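Joltau Plodlow floor robot: six weeks in a small gym
Reviewed by Lærke Lauritsen

Rating: 3 out of 5

Joltau says the Plodlow will look after 3000 square feet of hard floor on its own. We paid $1394 for one and put it to work at Dalsgaard, our gym in Larndale. The sales page talks a lot about the motor. It says very little about what the floor has to look like before the robot can run, or how much cleaning is left for a person with a paper towel. 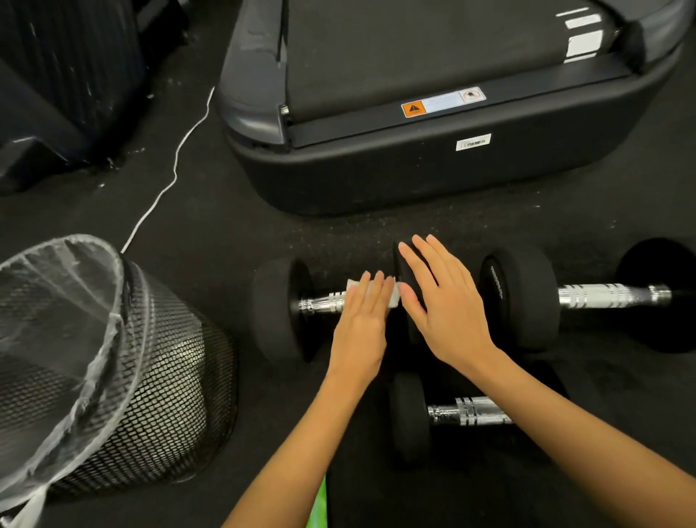
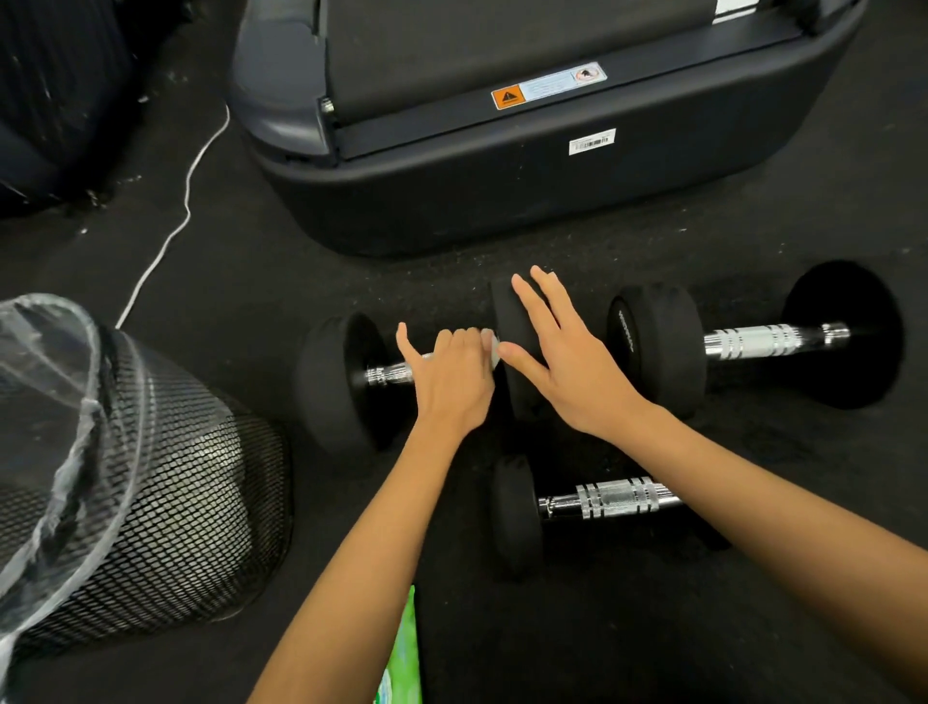
Setting up the Plodlow took most of a Wednesday. The dock wants a bare wall on both sides, the app wants a full mapping run, and the first map came out with a wall through the middle of the stretching area. A second run fixed that. Then came the no-go zones, which you draw with a fingertip on a phone and which never land quite where you meant them. The strip behind the treadmill is the hard part: there's a thin white cable lying loose across the rubber, a mesh bin with its plastic liner hanging over the side, and dumbbells on the floor right up against the back housing. Those white specks and bits of lint are exactly what I bought a robot to pick up, and it can't get to them unless somebody moves everything first. The dumbbells get wiped by hand either way.

On open floor it does fine. Lint, chalk, hair, all gone, and it's quiet enough to run while people are in. It swallowed the cable twice before I gave up and zoned the whole corner off, so that corner gets a broom.

Upkeep is heavier than the manual lets on. The manual says to clean the brush roller every 30 hours of running. On rubber flooring I would halve that. The black crumbs pack in behind the end caps, and once they do, the roller squeals and the app reports a "drive fault" that has nothing to do with the drive. Pull both caps, pick the hair off the bearings, wipe the two cliff sensors on the underside with a dry cloth, and the fault clears. The side brush is held on by one small screw that loosens - check it when you empty the bin.

Heiðrún Holst, who opens up in the morning, likes it more than I do. She says the main floor looks better at 6 than it used to. I'll give her that. I still wouldn't pay full price, and I'd want a spare roller in the box.

Good: open floor, noise, easy bin.
Bad: cables, app zones, end caps, that fault message.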